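3.2 What we bought, and what we'd buy again

I'll admit our first budget was a mess. Debora Lo Presti and I wrote it in March on the back of a quote from Poltent, and we put nearly all the money into arms. Two arms, two controllers, one big shipping bill! What we forgot was that somebody has to show the policy how to do the chores first, and that showing takes gear too.

So for the second round we started at the other end. We asked what one person needs to record a kitchen task at an ordinary table, and priced that before anything with a motor in it. The list was short: a pair of hand-held grippers, marker cubes for tracking them, and a head camera. One full kit came to $591, which left us room for a spare (we ended up buying 4 kits in all, and I'm glad we did). Figure 2 shows a kit in use with the glasses and the mug stand.

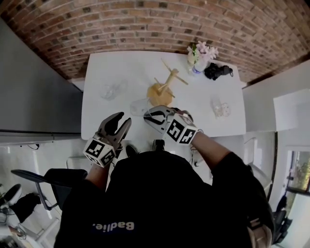 Figure 2. Hand-held grippers with marker cubes, one held just above a clear glass.

3.3 Running costs

The props were cheap, and I had a lot of fun shopping for them. Glasses are the one item I'd put on its own budget line, mostly for breakage, and also because we wanted different surfaces, smooth and faceted, in the same session. Clear glass on a white table is hard on any vision system, so that's where we wanted the most recordings.

People's time cost far more than the hardware. Over the Urville sessions we logged 1,524 recordings, and Uchenna Oyewole's spreadsheet puts pay for the operators well ahead of everything else we spent. If you're planning a similar setup, get the hourly rate settled before you ask for quotes on arms. We also set aside money for replacement finger pads, and I'd do that again.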